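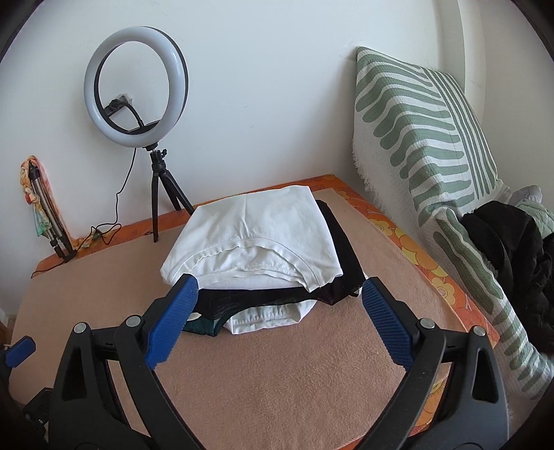
Slide 1: folded clothes on the bed, fleece blanket underneath

Okay, hello everyone! Can you hear me at the back? (wait for nods)

I'm going to talk about soup. Bean soup, the thick smoky one my mum made every September, and how I got it down to something you can cook on a worknight for a family of six without going broke or losing your mind.

Slide 2. So I used to do it the long way, beans soaked overnight, ham hock, the lot. Lovely! But then I moved to Lestside and had one tiny ring to cook on, and I started using tins. My uncle Andor Veres still hasn't forgiven me. (pause, they usually laugh)

What goes in: two tins of beans, 600 grams of smoked sausage, an onion, two carrots, garlic, a big spoon of paprika. I get mine from Szekeres, the little shop by the bridge, but any sweet paprika will do. Take the pan off the heat before it goes in, it burns so fast!

Slide 3. Now the dumplings. Flour, an egg, pinch of salt, and you just pinch bits off with your fingers and drop them in. Mine are all different sizes. Who cares!

Whole thing takes 30 minutes. (hold up the old blue pot if I remembered to bring it)

Slide 4. Questions I got at the Wultance evening: yes, it freezes, but leave the dumplings out. Yes, you can skip the sausage, use smoked paprika and an extra tin. No, I don't put sour cream in the pot, it goes on top in the bowl.

Recipe cards are by the door, I printed 124 so please take two. Tasters now, mind the ladle, it's hot!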